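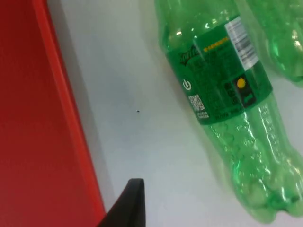
Should you crush a plastic bottle before you put it in the recycling bin?

Ask whoever collects it, and do what they tell you, because the right answer depends on the machinery at the other end and changes from town to town.

I realize this is a disappointing start to an essay. I had hoped to have an opinion by now. I have lived in four towns, owned five kinds of bin and been corrected by the printed literature of every one of them, and what I have to show for it is a drawer of leaflets that disagree.

In Dasbridge, where I rented my first apartment, the leaflet said to crush. Crush, cap on, it said, with a drawing of a hand squeezing a bottle that looked oddly pleased. I crushed for six years. I got good at it. There is a wrist movement that folds a soda bottle in on itself with a noise like a small car accident, and I could do it while holding a phone.

Then I moved to Markthorpe, where the leaflet said DO NOT CRUSH in capitals, and caps were to come off and go in the trash. The bottles had to keep their shape because something on the sorting line was apparently under the impression that flat things were paper. My wrist movement was worthless. Worse, it was a habit, and for most of the first March I stood over the bin blowing air back into bottles through the neck, which is a thing I would prefer the neighbors hadn't seen.

Markthorpe has since changed its mind about the caps.

I bring all this up because I have been reading the comments under the town's latest notice, and the mood is bad. The notice, dated 2025-12-09, introduces a red bin. We already have a blue one, a green one and a small brown one with a latch that defeats raccoons and me. The red bin is for drink containers only. Jugs are not drink containers. Milk is a drink, but milk comes in jugs. Juice depends on the size. Soda is in, water is in, and cooking oil is out, which I would have guessed, but it gets its own paragraph.

People are angry about the red bin for reasons of space, mainly, and I have sympathy. My kitchen was designed by someone who believed a household produced one kind of garbage. There is a cupboard under the sink with a hook for a bag. The blue bin lives next to the stove, the green one lives behind the door so that the door no longer opens all the way, and the brown one lives on the counter, where it is the first thing guests see. The red one will have to go in the hall with the boots.

But I am going to defend it, a bit, and I'd like to do it without pretending I enjoy it.

My argument is that a bin that takes one thing is easier than a bin that takes eleven things with exceptions. The blue bin asks me to be a chemist. Is this tray the good plastic or the bad plastic? Is the film on the tray a separate object? Does a yogurt pot with a paper sleeve count as two items, and if so, which of them am I supposed to feel guilty about? I have stood in my own kitchen at eleven at night holding a salad container up to the light to find a number inside a triangle, and found it, and then had no idea what the number meant. An empty soda bottle, on the other hand, is the one piece of packaging that I can identify from across a room. It was a drink. It is finished. In it goes.

The other complaint in the comments is that none of it gets recycled anyway. This is said with great confidence by people who, like me, have never been to a sorting plant. I don't know what happens to my bottles. I'd like to. I would read a leaflet on that subject with far more interest than the one I got on jugs. Still, I notice that the theory has a very convenient shape: it requires me to do nothing, and it lets me feel clever while I do it. I have held several beliefs of that kind over the years, most of them about exercise.

What I will not defend is the rinsing page. The new leaflet has 14 sections and one whole page is about rinsing. Containers should be "clean and dry." Dry! I can get water into a soda bottle and I can get most of it out again, but the last few drops have settled there and intend to stay. You can stand the thing upside down in the dish rack, where it falls over, because a bottle's neck is no foundation for a bottle. You can lay it on its side on the counter, where it rolls. I have tried propping them against the toaster. My household position, arrived at after some debate, is one swish, one shake, done, and if a single drop of sugar water brings down the entire system then the system was not long for this world.

There is also the matter of the table. Every home I've been in has a surface where empties gather before anyone makes a decision about them. Ours is the kitchen table, which is supposed to be for eating. A bottle gets put down there at the end of the evening, and the next morning it has been joined by another one, and by then it is a group and feels harder to break up. The bin can be within arm's reach. It makes no difference. Distance was never the problem. Putting a bottle on the table is free, and putting it in a bin, in our town, requires a ruling.

So that is my real case for the red bin, and I offer it to the 80 people currently shouting under the notice. It removes the ruling. I can be tired, I can be talking, I can be the sort of person who has not read section nine, and my hand will still know where a soda bottle goes.

I would ask the town for two things in return. Print the rules on the lid, in letters I can read without my glasses, and then leave them alone for a few years. And tell us plainly whether to crush. I have been through all 14 sections twice and it doesn't say. I called the number on the back and got a recording about leaves.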